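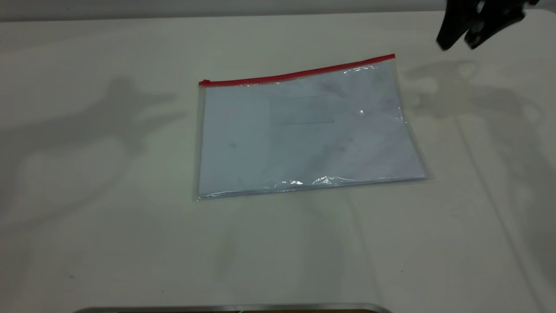

clear pouch, red zipper. this is the kind I mean

Topic: zip pouches vs packing cubes for a carry on only trip

hakala_bound
Going to Hakala in June, carry on only, first time doing it without a checked bag. Thinking of ditching my packing cubes for the flat clear pouches. They weigh nothing and I can see whats in them. Anyone done a whole trip this way? Mostly shirts, socks, a thin rain layer. Going 4 nights.

risoslow
Did it for two years. Fine for small stuff, bad for clothes. Shirts come out with hard creases and the plastic slides around on itself, so the stack never stays put. Cubes for clothes, pouches for papers and chargers. Done.

mapfold
Disagree. Creases come from folding too tight. Lay the shirt flat, one fold, squeeze the air out slow, zip. I get more in my Dalis backpack this way than I ever did with cubes. Cubes have seams and mesh and a handle, all of that takes up room.

risoslow
The handle takes up room? come on

mapfold
It does when you have six of them

Page 2

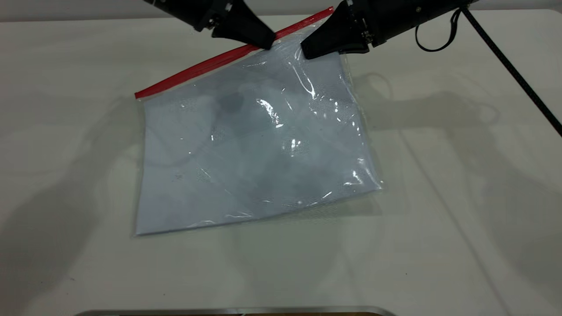

Carry-On Club, Packing and Gear board

hakala_bound
ok so one flat item per pouch looks doable. Still not sure about a sweater. Does the zipper hold if you stuff it?

tinyduffel
Depends on the pouch. Had a set from Vadeo, the sliders popped off the first time I overfilled one. Replaced them with a thicker set, no problems. Don't go past 90 percent full and leave a corner open till last so the air gets out. For a sweater I'd just wear it on the plane tbh.

risoslow
Wear the sweater, yes. Finally something we agree on

oldtimetable
Nobody has mentioned damp stuff. Swimsuit in a sealed bag overnight = smells like a pond. Mesh cube wins there 100 percent. Also check the bag size limit on the Hakala ferry, they got strict last year and my wife had to pay 50 at the dock for a bag that was fine on the flight.

hakala_bound
Wait, 50 for a carry on?? The ferry page says nothing about that

oldtimetable
Its in the fare rules, way down. Soft bags get a pass if they squash into the frame thing. Hard shell, forget it.

mapfold
Soft bag plus flat pouches, squashes great. Just saying.

tinyduffel
Label them too. Clear or not, two gray shirts look the same at 5 am. Bit of masking tape and a marker.

hakala_bound
Edit 3/27/26: going half and half. Pouches for shirts, socks and papers, one mesh cube for anything wet. Sweater on me. Did a trial pack last night and the bag closed with almost no fight. Will measure it against the ferry size tomorow.

risoslow
Report back on the creases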